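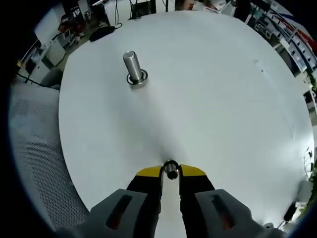
Gevden Institute Publishes Review of Cultural Assumptions in International Ethics Codes

MAKOWSKA – The Gevden Institute has released a review of the cultural assumptions written into professional and development ethics codes. The review covers 200 codes in current use by aid agencies, universities and trade bodies. It is the first publication of the institute's Pakis Program on comparative norms.

Reviewers coded each document for four items: the sources cited for its core values, the languages in which it was drafted, the place of the drafting body, and the procedure for amendment. Of the 200 codes, 99 cite no source for the values they describe as universal. In 13, the text records a formal consultation held in a language other than English or French before adoption.

The review treats a value as shared only when it can be traced in at least two independent traditions of moral or legal thought. Under this test, rules on truthfulness and care for dependents were widely supported. Rules on individual consent, privacy and ownership of knowledge varied more. Several codes define consent solely as the decision of a single adult, and make no provision for communities in which family or village councils share that decision.

The review takes no position on whether universal values exist. It recommends that drafting bodies state the origin of each principle, publish drafts in the working languages of the people affected, and set a fixed interval for revision. It also advises against the terms "developed" and "developing" unless the measure used is given in the same document.

A second phase opens in January under the working title Skamix. It will collect 500 written responses from teachers, health workers and local officials to a common set of case questions. Responses will be accepted in any language and published with the original text beside the translation.

The full review, the coding manual and the list of codes are available from the Gevden Institute publications office. Printed copies can be requested by libraries at no charge.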